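The laundry I kept stepping over

Posted 24 May 2025

I had every intention of writing about the garden this week. The beans are up, the slugs have found them, and I have opinions about both. But it has rained since Tuesday, and when it rains in Nukcombe for that long the only thing left to do is face the inside of the house, and the inside of my house right now is mostly clothes.

Some of you will remember that I bought one of those drying racks from Furkuvard last fall, the tall kind that folds flat against the wall (in theory). I love it dearly. The trouble is that it holds so much that I have gotten into the habit of treating it as a second closet. Things dry, and then they stay there, and I walk past in my robe and pick off a pair of socks like I'm picking berries. By the time I need the rack again there's a whole load's worth still on it, so the whole load goes onto the nearest bed, and then the bed is full too.

My grandmother folded on the kitchen table, standing up, with the radio on. She had a sheet of brown paper she laid down first, and I never asked her what it was for, and now I wish I had. Everything of hers came out the same width. You could have shelved it like books. My mother folded on the couch in front of the television and her piles leaned. I am a bed folder. I think it's the space I like, being able to spread a thing all the way out and look at it before deciding what to do with it.

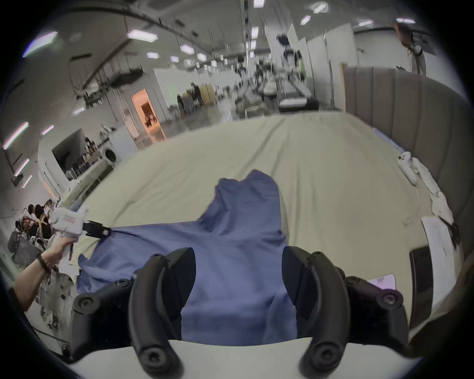

Soft shirts are where I come undone. Towels I can do half asleep, and jeans more or less fold themselves, but anything thin and slippery with a bit of drape to it will fight me every time. You get one side smooth and the other side has crept up into a little mountain. A blue garment like that, on a beige sheet, all bunched up toward the middle of the bed, is my Sunday evening exactly. What has helped me most is taking hold of a top corner first and pulling it out to the side until the cloth goes taut, before I even think about sleeves. Get one corner where you want it and the rest has something to follow. I used to start from the hem and smooth upward, and I would end up going over the same wrinkle four times.

It was my friend Lena Szewczyk who got me started with the corners, by the way. She came over for coffee a couple of weeks ago and I apologized for the state of the spare room, the way you do, and she just put her cup down and started in on the pile. I was mortified for maybe a minute and then I joined her. We got through everything, and we talked the whole time about her sister's move to Vernley and whether it is ever worth paying for someone to pack your kitchen for you. (She says yes. I say I would only lie awake wondering where they'd put the colander.) I can't remember when I last enjoyed a chore so much!

So here is my new arrangement, for anyone who is also stepping over things. Whites and towels get folded straight off the rack, standing up, and never touch a bed at all. Shirts go to the bed, but only the shirts, so that there's room to lay one out properly. Anything with a stain I missed goes over the doorknob, where it will annoy me until I deal with it. And the bed gets cleared of everything else first. I am terrible about that last part. I put my phone down on it, and the mail, and whatever receipt was in my pocket, and then I fold a sweater on top of the lot and spend the evening looking for my phone.

I also pulled 17 shirts out of the drawer that I don't wear, and I'm a little embarrassed by that number, seeing as I did the very same clear-out last year and felt so pleased with myself. Most of them are going in the bag for the thrift store. Two are going to be dust rags. One is a yellow thing I bought on vacation and have never once put on, and it went back in the drawer, so please don't write and tell me what you think of that.

Chou, meanwhile, has spent the entire rainy week asleep in the warm towels, and there is cat hair on every single one of them. I've stopped re-washing. We have a lint roller and guests can use it.

If it dries out by Monday I'll get back to the slugs. I have been told to try crushed eggshells, and I've been saving them up in a bowl by the sink, and I'd love to hear from anyone who has had any luck with them.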